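Druta 桌面操作套件评估项目 三月进展报告

提交：Covcombe 应用实验室　执笔：Wekesa Magesa　审阅：Faith Rweyemamu

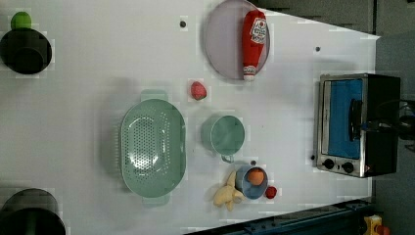
上次汇报时，我们还在等 Reisinger 发来的第二批夹爪指垫，厨房任务组只跑通了最简单的取放。这个月进度快了很多，整套 Druta 已经在厨房任务上连续用了下来，有些结果比我们立项时敢写进申请书的还要好，所以这份报告会比上一份长一点，请见谅。

先说总体情况。本月共完成 2376 次有效操作记录，覆盖 26 个任务指令，其中厨房类任务占了大头：把水果放进碗里、把瓶子从盘子上拿走、把滤盆挪到锅旁边、打开烤箱门，等等。记录全部按 Ovon 的格式归档，任何一条都可以按指令、物品和操作员检索。上一份报告里提到的时间戳错位问题，供应方远程更新固件以后没有再出现过。

关于物品的选择

厨房任务沿用玩具食物和炊具的混合搭配。玩具轻，摔了也没关系，新来的操作员敢放手去试；锅和滤盆这类大件则逼着夹爪去处理宽边、深口和把手。我们特别喜欢薄荷绿的椭圆滤盆，两头各有一个扁平的把手，夹爪从哪一侧进都说得通，模型学到的抓取点因此比较丰富。同色的杯子难得多，把手小，俯视相机下又容易和桌上其他浅色物件混在一起，早期的失败有相当一部分出在它身上。

红色番茄酱瓶平放在淡紫色盘子里的摆法是 Faith 提出来的。她想看看模型能不能只取瓶子而不带动盘子。第一周几乎每次都会把盘子推歪，调整下探高度并补采 235 条示范之后，盘子基本能留在原位了。看着它第一次干干净净地把瓶子提起来，整个房间的人都停下了手里的活！

香蕉的情况正好相反。我们原以为几根弯弯的“手指”会很麻烦，结果夹爪随便找一根就能提起来，反倒是小番茄和草莓最考验精度，偏几毫米就滚走了。

烤箱任务

带门的电器是这次评估的重点，也是 Druta 宣传资料里写得最含糊的部分。我们用的小烤箱是竖直把手，门面是偏蓝的玻璃，下方有两个黑色旋钮。开门动作需要夹住把手后沿弧线拉开，对手腕关节的柔顺控制要求很高。套件自带的阻抗模式默认参数偏硬，拉到一半容易脱手；把刚度降下来以后，动作顺滑得让人意外。具体参数已经写进共享文档，其他小组可以直接拿去用。

旋钮任务还没有达到我们想要的水平。夹爪能对准，也能夹住，但转动时指垫会打滑。新指垫的花纹更深，换上以后有改善，不过样本还少，我不想在这里下结论，下个月再给数据。

反光也值得提一句。烤箱的不锈钢边框在顶灯下会产生亮斑，深度图在那一带偶尔缺一块。我们试过调低曝光，锅的内壁又会黑成一片，看不出深浅。目前的做法是保留原曝光，对缺失区域做插值，效果够用。白色桌面也会反光，好在比较均匀，影响不大。

对套件本身的评价

安装确实省心。从拆箱到第一次遥操作，两个人用了一个下午，走线图画得很清楚，标定程序每一步都有提示。遥操作手柄的手感是大家最常夸的地方，跟手，几乎没有拖滞感，新操作员练习 30 分钟就能开始录可用的数据。软件界面朴素，但该有的都有，回放时可以逐帧标注，这个功能我们每天都在用。

不足之处也要写明。夹爪开口对炒锅、深锅这类厚重物件偏小，只能夹锅沿，提起时锅身会晃；线缆固定夹太松，机械臂转到外侧时会蹭到，我们自己加了扎带。另外，说明书的中文版有几处和界面按钮名称对不上，已经整理成清单发给对方，回复很快，说会在下一版里改。

经费与人员

支出在预算之内，主要花在备用指垫和一套替换用的玩具食物上。人员没有变动。Faith 从本月起负责数据质检，我继续管采集排班和与供应方的联络。

下一步

四月计划把旋钮任务单独拿出来做一轮完整采集，并开始测试连续指令，例如“把水果放进碗里，再打开烤箱门”。单个动作都已经有了，连起来会怎样，我们都很想知道。如果贵方方便，欢迎来 Covcombe 看一次现场操作，上午光线稳定，效果最好，提前打个招呼就行。

另有一项请求：希望将套件的借用期延长到六月底，以便连续指令测试能在同一套硬件上做完。延期所需表格随本报告附上，盼复。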